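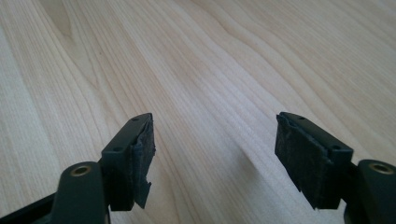
Table top, grain running up to the right.

Notebook, stale accounts job, Friday

Started 9.20. Coffee machine on the ground floor still asks for a badge, so it is better protected than the thing I'm being paid to look at.

Picking up from last entry. Sukesero want a list of every account on their estate that can log in and shouldn't be able to. They think this is an export. It was an export, for the first quarter of an hour. The export came back with 861 accounts marked active. The staff directory is a good deal shorter than that, so either the company has a second building it hasn't told us about or we have some reading to do.

First pass, by last login. Ran the usual query against the directory and got nonsense: half the accounts show a last login of this morning, including one for a person whose leaving card is still pinned up in reception in the photos on their intranet. Spent until 10.45 on this. The backup job touches every mailbox at 4 a.m. and the directory counts that as a login. Noted here so whoever does this next doesn't lose the same hour.

Fix: pull logins from the VPN and the mail gateway separately, ignore anything from the backup server's address, then join on the username. Usernames have changed format twice (initial plus surname, then first name dot surname, then the same thing with a number on the end for reasons lost to time). Join is ugly. Script is in the shared folder as join_v4. Please don't run v3, it matches on surname alone and thinks a large family works there.

After the join, 77 accounts with no real login in over a year. That is the number I believe. I would not bet the van on it.

Went through the 77 by hand. Most are leavers, plain and simple, account never closed because the form that closes an account has to be sent by the leaver's manager, and the manager had often left first. A few are test accounts with names like test, test2 and newtest. All three can read the finance share. The password for test is what you think it is. I stopped at that one, wrote down the time (11.32) and told their service desk, who raised a ticket and asked me which manager should approve it.

Shared accounts. There are 8 of these, all used for machines or front desks: the door screens, the franking machine, the meeting room panels and so on. The Adeleke door system is the awkward one. It logs in as a full domain admin. I asked why and was sent the installer's manual, where page one of the set-up chapter says to use an admin account "for ease of installation" and no later page mentions taking it away again. Tried it with a cut-down account on the spare controller. Doors open, doors shut, event log fills up. The only thing that broke was the monthly report, and when I asked who reads the monthly report there was a thoughtful silence on the line.

To do on the Adeleke box:
leave cut-down account on the spare over the weekend
check the event log for refusals first thing
find out where the monthly report gets emailed (suspect one of the 77)
rotate the old admin password whatever happens

Lunch. Ate it over the query output and got crumbs in the keyboard.

Afternoon on Usto, their password vault. Everyone was moved to it last spring, and the policy says shared passwords live there and nowhere else. Pulled the audit log for the shared entries. The franking machine's password has been opened in Usto exactly never. The franking machine is used every day. Conclusion left as an exercise; my money is on a sticky note under the lid.

Usto itself is set up well enough. Second factor is on for all users, recovery codes are printed and in the safe, and the safe code is stored in Usto. I have suggested they have a think about that last one.

Two of its admins had export rights. One knew what that meant. Asked for the right to be taken off both and given back when needed, which got a yes by return. Best moment of the day, frankly.

Stopped at 5.10. Writing up the closing procedure next, at the other desk, once I have access to it. My own access request went in before I arrived and is waiting for a manager.
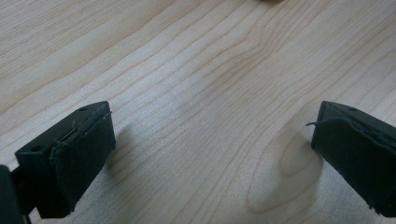

Stikska, February

Continued from the entry above. Access came through, with more rights than I asked for. Handed the extra ones back and logged it.

Door controller first. Whole weekend on the cut-down account and no refusals in the event log apart from the report job, which failed on schedule. The report was going to a mailbox that belongs to a leaver, so it has been arriving faithfully and unread for ages. Report switched off. Live controllers moved over before lunch, one at a time, with somebody standing at each door in case. All opened. Old admin password changed, and the account gets disabled at the end of the month if nothing squeals.

Leaver accounts: disabled in batches instead of deleted. If payroll falls over we want to be able to put one back in a hurry. First batch produced a single complaint, from a scanner. It had been saving to a folder owned by one of the accounts. Gave it an account of its own and named it after the scanner, a modest step forward for this network.

Closing procedure, draft. HR's leaver list now goes straight to the service desk, and the desk disables on the last working day. Managers get told afterwards. I expect grumbling about that and have kept the wording short so there is less of it to grumble at.

Still open: franking machine password (lid not yet inspected), safe code, the third username format, and whoever owns newtest, which logged in again at 3.15 this afternoon.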